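The bus to Skolerdale leaves from behind the hardware store, and if you ask inside the hardware store they will tell you there is no bus. I took this as a good sign. Places that are hard to reach tend to have decent pie.

I was going for the open day at the Donnelly woolen mill, which happens every February for reasons that must have made sense to somebody with a warm coat. The road climbs for most of an hour. The heater on the bus had two settings, off and feet. By the time we pulled in at Lokari, the last village before the mill, my shoes were too hot to touch the floor with and I couldn't feel my ears.

Admission is free, but you have to sign a form promising not to lean on anything. Then you wait in the old wages office until there are enough people for a tour. The wages office has a fine iron stove, unlit, and a poster about the history of sheep that I can now recite.

Our guide was Ljubica Georgiou, who spoke very quietly for someone working in a weaving shed. I caught the first half of most sentences. The mill was built on the river because of the, and the original owner lost his whole fortune when. A man at the front laughed a lot, so I assume the second halves were good.

The scouring room comes first. Raw fleece goes in at one end smelling like a barn, and comes out the other end smelling like a barn that has had a bath. There's a handout with the temperatures, if you collect that kind of thing. After that you go up a flight of stairs to carding, where the wool gets combed into a soft gray rope, and where the child next to me asked if he could eat it. It did look like something you could eat.

Then the looms. I had read that they were loud and thought, fine, loud. They are loud the way the ocean is damp. Only one was running, and it was plenty. Each warp on the narrow blanket loom has 950 threads, and when one breaks the whole thing stops with a clunk and a person walks over, finds the end, ties it and walks away again. I watched this happen again and again and found it more restful than anything I have ever paid a spa for.

The blankets themselves go by the name Grososmont, after the hill. They come in brown, dark brown, and a third color that the price list calls Heather and that I would call brown. A full-size one costs $504. I held it for a while so as not to seem rude. It weighed about as much as a Labrador and had the same general attitude to being folded.

Lunch was in the canteen, where soup and bread cost less than the bus. The soup was leek. The pie I had been promised by my own theory turned out to be a packaged muffin, and I have revised the theory.

In the afternoon you can stay for the finishing talk, and you should, even though the title on the schedule was "Nap, Drape and Handle" and half our group heard only the first word. Drape is how a cloth hangs under its own weight, and the mill people care about it a great deal. A good brown twill falls in slow, round folds. A poor one sticks out at the corners like a tablecloth at a cheap wedding. After twenty minutes of this I was looking at everybody's coat in a new and unkind way, starting with mine.
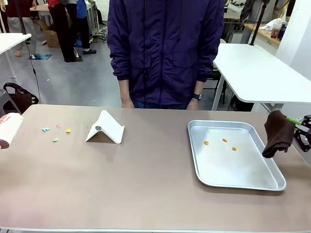
Kelly Barbosa thought the talk could have gone on longer, and told me so all the way down the stairs: you can't judge drape until a cloth has been washed a few times, she said, and any mill that shows you only new cloth is showing off. She had a Donnelly blanket at home that had been through the machine every winter and hung better now than the day she bought it. I asked if it had been worth the money. She said she got it at a yard sale for $32.

The shop is on the way out, because the shop is always on the way out. I bought a bag of mill ends, which are the strips they trim off the sides of the cloth, with the vague idea of making a rug. They're brown.

If you go, wear two pairs of socks and stand close to the guide. The last bus back leaves at 4:10 from the gate, and the driver doesn't wait while you look for your gloves. Mine are still in the wages office, on top of the stove, if anyone is passing.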